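Getting Along With Your Planner: Workshop Tips From Shoshana Mbeki

I've kept a simulated bench going for my arm since December, and I must have rerun the same little table 281 times by now (I do love it, even when it's being stubborn!), so let me pass along what has saved me the most grief.

Start with the collision shapes. Make them plain boxes and cylinders, a little fatter than the real thing, and save the pretty meshes for looking at.

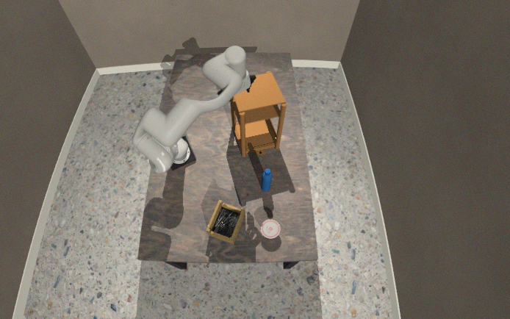

Next, give every pose a name you'll still understand in a month. Mine used to be "test4" and "newtest4", and poor Man-lok Mak once spent a whole evening looking for home.

Then check your camera before you blame your planner.

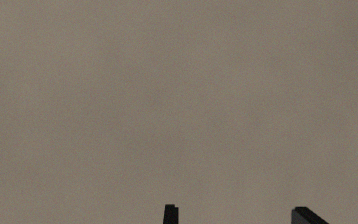
Perception troubles have a way of dressing up as motion troubles, and I've chased more than one of them well past supper. Look at the raw view first. When all you get is plain, speckled brownish surface with two black fingertips along the bottom, your detector ought to report an empty list, and if it hands you a bottle anyway, raise the threshold before you touch anything else.

Keep your logs short, too. I let Prarnix save only the last 17 runs, plus any I've marked by hand.

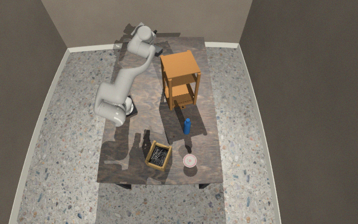 Add a waypoint above anything with legs or shelves. Mine sits 4 inches over the top panel, and the planner stopped trying those long scenic routes the same afternoon I put it in.

Slow the last stretch of every approach to a quarter of your usual speed.
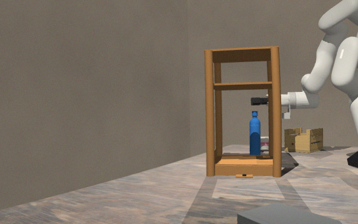
Do I need to replan every time an object moves?
Only when it moves farther than your margin. I use 2 inches, and anything smaller gets a quick nudge to the final pose.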